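Druvon Two-Arm Teaching Kit: A Review From Someone Who Has Hung Up a Lot of Keys

Posted 19th September in Hardware, Robot Learning

Rating: 3.5 out of 5

I have owned coffee makers that needed less emotional support than the Druvon, and I would still buy it again. Hold those two facts in your head while you read the rest.

The kit is sold to small labs and stubborn individuals who want to collect demonstrations for imitation learning without spending the whole grant on arms. You get two follower arms with parallel grippers, two leader arms for the operator, a head camera on a mast, cables, and a recording program called Lumen that does most of the work and takes all of the credit. Setup took me an afternoon. The manual says 60 minutes, and I would like to meet the person who timed it.

My test task was wall hooks. It sounds like a chore for a toddler, which is why I picked it. Take a thing off one hook, put it on another, don't drop it, don't yank the hook off the wall. A person does this while thinking about lunch. A policy trained on too few examples will present the item to a spot beside the hook with great confidence, let go, and consider the matter closed.

I recorded 148 episodes over two weeks, and 14 of those went in the trash. Most of the rejects were my own fault, a couple belonged to the software, and one was a sneeze.

How it handles

The leader arms are light and a little springy, and your hands settle into them faster than you'd expect. There is some lag between squeezing the trigger and the gripper closing, enough to annoy you on the first day and vanish by the third. The fingers have a serrated surface that bites nicely into soft things. Plush is a dream. Anything flat and slick, like a badge holder, makes you work for it, and I learned to go for the strap instead.

Reach is decent. With the arms set up beside the table I could get to every hook in the row, though the last ones on the right are a job for the right arm only, unless you enjoy watching the elbows argue.

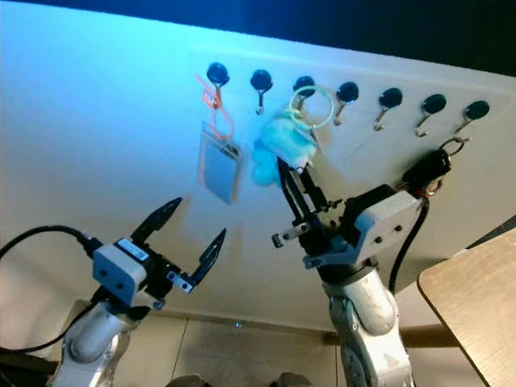

Right gripper on the blue plush at hook three, left one open and waiting its turn.

Plush toys are good teaching material, by the way. They squash, they swing, they hide their own key ring at the worst moment. If your model can find the ring on one of those, it has learned something. I started with bare rings and my early episodes were far too tidy. The policy trained on those was helpless the first time something fluffy got in the way.

The grippers themselves are the best part of the package. The housings are plain and boxy, held on with screws you can reach with an ordinary driver, and swapping a finger takes a few minutes. The cables are another story. They come out of the side of the housing in a big lazy loop, and they will catch on whatever you've left near them. Druvon includes some clips. Use them, then buy more clips.

Lumen, for better and worse

You press a pedal to start an episode and press it again to stop. Between the two, Lumen saves the camera stream, the joint positions and the gripper openings, all lined up in time. Playback is smooth, and you can tag an episode as good, bad or "look again," the last of which is where I put anything I didn't want to deal with before dinner.

What it lacks is any way to suggest a starting layout. Left to myself I put the same things on the same hooks over and over, like a man with a favorite parking space. The lanyard kept ending up on the far left. The big bunch of keys kept ending up on the far right. A model trained on that learns where I like my keys and very little about keys. I finally wrote a little script that picks the hooks for me, and I think it should have been a button in version one.
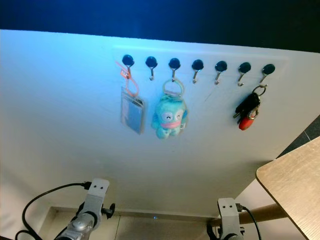
Lanyard on the first hook, plush on the third, keys on the seventh. Yes, again.

The other sore spot is lighting. The head camera picks a white balance early and then holds a grudge. My wall is plain white, but it drifts toward blue at the upper left in the recordings. I've decided to call this variety. The keys are harder on it, with all that shiny metal and a glossy red fob in the bundle that throws a highlight straight back at the lens.

Against the competition

I used the Osei bench kit back in April. Its arms are stiffer and more precise, and it costs enough more that you start being precise too. For pushing pegs into holes I'd take the Osei. For messy household stuff, where the example needs to look like a slightly distracted human did it, the Druvon's bit of give is a help.

The Fludo starter set is cheaper than both, but it has one arm, and you'll miss the second the moment something needs steadying. I also found its export format painful. Lumen wrote my whole set out in 12 minutes and the training code read it without complaint, and I sat there for a while waiting for the catch.

Odds and ends

The pedal slides on tile. Put a mat under it.

Tighten the table clamps before every session, including the ones where you're sure you already did.

Spare fingers are sold in pairs only, so you'll build up a collection of whichever side you don't wear out.

The mast could be taller. I raised mine on a block and redid the calibration, and the hooks stopped hiding behind the grippers on the way up.

Who should get one

If you have a patient streak and a pile of ordinary objects, the Druvon gives you usable data by the second day. If you want something that runs unattended while you're in meetings, this is a kit for recording your own two hands, and you'll be in the room for all of it. I take off a point for the cables and the missing layout tool, and half a point for the manual's sense of time.

Next up for me is coat hangers. I've ordered the extra clips.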